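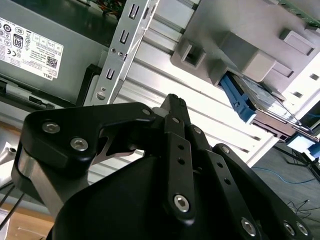 The Nyaga 4 is a handheld tablet made by Bovoteck for use in shops, stockrooms and service counters. It has 4 GB of memory and a back cover that can be removed without heat or glue. The cover is held by hex-socket screws with exposed heads, like the silver ones on the black linkage plate at the top of this page, and a matching key is supplied in the box. Customers may replace the battery themselves without affecting the warranty.

The screen may be used with thin work gloves. Brightness is set by hand or by the light sensor, and the setting is kept when the tablet is turned off. A full charge takes place through the USB-C port or the Gedarari desk stand, sold separately.

Specifications
Model: Nyaga 4
Part number: 1236
Memory: 4 GB
Weight: 500 grams with battery
Battery life: up to 20 hours in standard use
Ports: USB-C, headphone
Color: dark gray
In the box: tablet, battery, USB-C cable, hex key, printed guide

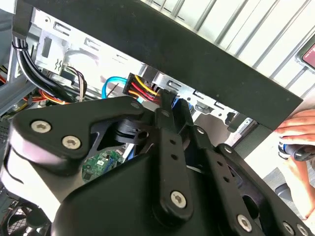

Black linkage with silver screws, inside an open desktop computer case.

Ordering and delivery
The Nyaga 4 is sold through Brututska, the authorized distributor. Orders of 20 units or more are handled by the business desk and may be set up with the customer's own software before shipping. Please state the part number on all purchase orders. Units ordered in June with the earlier back cover may be exchanged until 12th July on presentation of the invoice.

Service
Spare batteries, covers and screws are kept in stock. A tablet returned for repair should be sent without its battery and with a copy of the repair form.

Business orders: Anitha Varghese
Repairs and spare parts: Malathi Pisharody

Specifications may change without notice.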